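Skollstead Robotics Club: Workshop Tips
Page 3: Fruit sorting on the two-arm table

These notes are for members working on the June sorting project. Arnout Mulder wrote the first set and Yesenia Varela has revised them. Read the page on power-up and emergency stops before this one.

Covering the table

Use a plain, matt covering. Patterned cloth confuses the colour threshold and shiny vinyl puts false highlights into the overhead view. Smooth it outwards from the middle. Small wrinkles do no harm under the fruit, but a ridge under the tray will tip it enough to spoil the place height.

Laying out the fruit

Leave a clear gap between pieces, wider than the open fingers. Put the tray near the middle, where either arm can get to it. Lay long fruit on its side. Start each run from a written layout, and note any change in the log before pressing start. 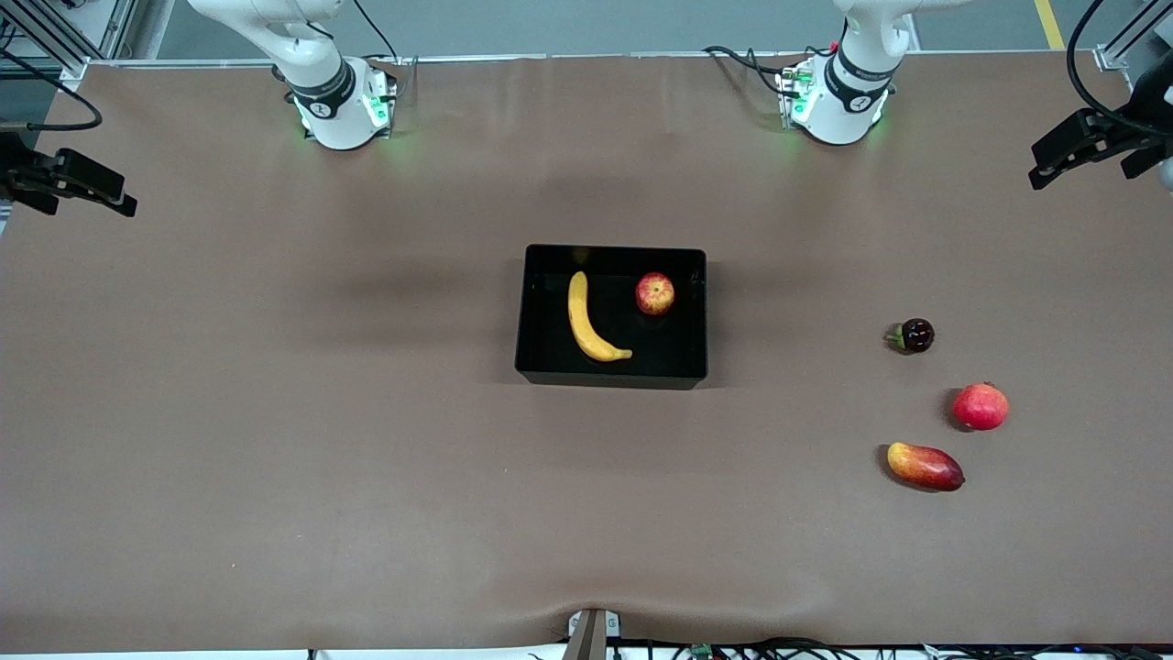

Banana and apple in the tray, three more fruits on the cover to the right.

Choosing fruit

Firm fruit only. A ripe plum marks at grip forces that an apple will stand. Wipe everything with a dry cloth first, as wax and juice both end up on the finger pads. Bruised fruit goes in the compost caddy by the sink and is not to be eaten.

Grip settings

The club scale runs from 0 to 1,000. Start at 297 for bananas and go up in small steps. Approach across the thickest part of the curve and keep clear of the stem, which bends and throws the fruit round in the fingers. Sarahí Nava's grip table is pinned inside the cupboard door. Pencil corrections are welcome if initialled.

Glare on black plastic

Glossy black plastic reflects the ceiling lights as hard white bars, and the wrist view picks up every scratch as well. Three things help:

Switch off the row of lights directly over the table.
Lock the exposure before the arm moves.
Mask out anything brighter than the fruit.

Do not polish the plastic with kitchen cleaner. A damp microfibre cloth is enough. Erasto Kirui is testing a matt spray on a spare piece, with results to go on page 4.

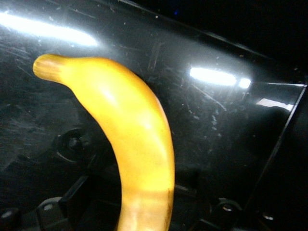
Checking the wrist view

Bring up the wrist view with the fruit close in and look for soft edges. Blur on the nearest part is normal at short range. If the whole picture is soft, clean the lens and check again. Save one still per layout, named with the run number. The last run logged was 33.

Packing away

Park both arms, then cut the power. Fold the cover once, lengthways. Wash the tray by hand and dry it before it goes back on the shelf. Faults go in the red book, addressed to Wenceslao Serrano.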